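Padaria Bamance aumenta produção de pão de forma

A padaria Bamance, em Atolville, passou a fabricar pão de forma branco em dois turnos para atender às escolas do município. São 435 pães por dia, entregues às 7 da manhã, de segunda a sexta. Até agosto, as escolas recebiam apenas pão francês.

O pão é vendido já fatiado, com a casca, em pacotes de 20 fatias. A farinha vem do moinho Jamen, que fornece para a padaria desde a abertura.

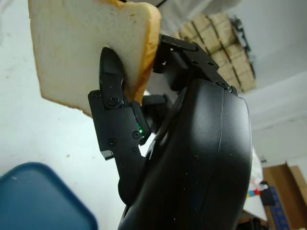 Para Stoyanova, o pão de forma facilita o preparo do lanche, mas o pacote aberto precisa ser consumido em 2 dias, e as escolas menores deveriam receber quantidades menores. O pedido foi encaminhado à prefeitura.

A venda no balcão continua no horário normal. O pacote também pode ser encomendado por telefone até a véspera, com retirada na loja do centro.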